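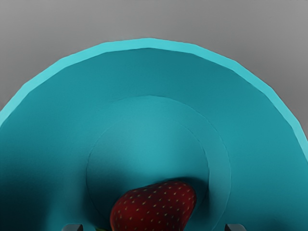 Wrist Camera and Gripper Comparison – Simulation Gallery

The pages in this gallery cover the April round of gripper trials, run entirely in simulation before any hardware was ordered. Two parallel-jaw grippers were compared: the Enis, with short rounded fingertips, and the Larkaris, with longer flat ones. Both were mounted on the same simulated arm and driven by the Wundov controller. Setup, scripts and notes are by Wilfredo Mercado.

Task

Each trial is a single pick. One strawberry is placed on the floor of a bowl, the arm descends from above, the fingers close, and the fruit is lifted clear of the rim. A trial counts as a success if the strawberry is still between the fingers 16 control steps after the lift ends. Fruit position and rotation are drawn at random for every trial. The bowl does not move.

The strawberry was chosen over the cube used in earlier rounds for its taper. A grasp near the narrow end tends to squeeze the fruit out sideways, and the two fingertip shapes handle that differently.

Bowl model

The bowl is a low-polygon mesh, and the facets show along the rim. A smoother version was built and then dropped. It slowed the contact solver and changed the success rate by less than the spread between repeat runs. The collision shape is a separate set of convex pieces, so the visible facets have no effect on contact.

Camera

The camera is fixed to the wrist and looks down past the fingers. Mounting it closer to the palm gives a larger view of the fruit but loses most of the finger length. Moving it back shows more finger and less detail on the target. The closer mount was kept for the full comparison. Focal length, exposure and mount angle were held constant across both grippers.

Shadows were left on. With shadows off, the pose estimator did better on every measure, and the result was of no use for predicting what a real camera would give. Dark patches beside the fruit are the main source of error in the estimated outline, more so than color.

Results

The full run was 883 trials, split between the two grippers after 300 warm-up trials used to set closing speed. The warm-up trials are not included in any of the totals. Failures came to 151, most of them on the Larkaris with the fruit lying close to the wall. Its longer fingers touched the slope before the palm was low enough, and the controller read the contact as a grasp. The Enis had fewer wall contacts but dropped more fruit during the lift.

Closing speed mattered less than expected – above the warm-up setting, both grippers simply pushed the strawberry before holding it.

Open items

The Wundov controller reports finger force at a lower rate than joint position, and the two logs have to be aligned by hand. A fix is in the next build.

The Evangelista soft-finger model has been imported but not tuned. It will go through the same bowl and the same random seeds.

Friction on the strawberry is one value over the whole surface, leaf included. Separate values for skin and leaf are planned for the next round.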